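August 2020, Toltbridge

Search this site Enter keyword

Second week with the Eltow hand-held gripper kit on loan. The trial terms allow 20 days and we have used 11. Spent the morning on the finger pads, which are the part Herath charges extra for as spares.

Linkage first. Pivot screws checked for play, none found on either side. The pads are blue with a raised grip texture, and wear is what I want to know about before we order. The price list gives them as sets of 2, with no service life stated. Wrote to ask.

Then on to packing items, one box, mixed goods. Soft objects are the easy case on paper – the pads close, the object gives, the hold is made. Film and paper are where I expect to learn something. Card needs the pads square to each other or it turns.
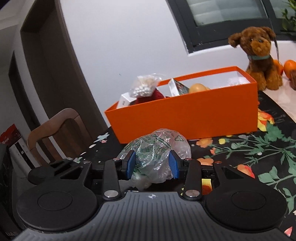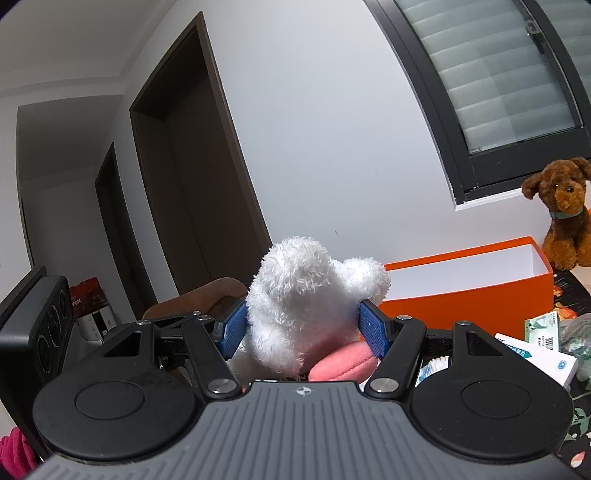
Plush toy and thin goods, same blue pads throughout.
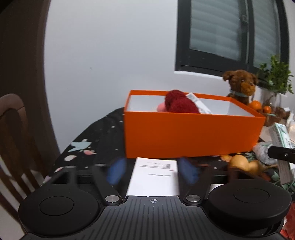
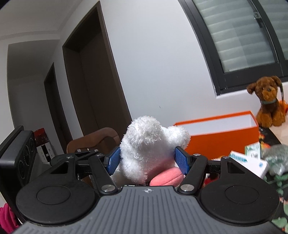 Inês Falcão disagrees with me on what we should be buying. Her view, by phone after lunch, is that the pads are a consumable and the linkage is the purchase, so the trial should go into the joints and the handle and leave wear to the service contract. She would also hold off on the contract until Linurby has quoted, as their cover includes replacement screws and Herath's does not. She wants grip force logged per item before she will read any report from me.

Fair on the screws. Less sure about force, as the kit has no readout and I would have to rig a load cell between the pads, which changes the thing being measured. Could do it with a flat dummy of known thickness and report that alone.

Sheet so far has 13 items on it. Columns for material, pad contact, tilt and release. Release is the column with the most blanks, my fault – I kept moving on to the next object. Redo those tomorrow before adding anything.

Handle is wide for my grip. Right wrist stiff by four o'clock. Put that in the notes under comfort and asked whether there is a narrower version.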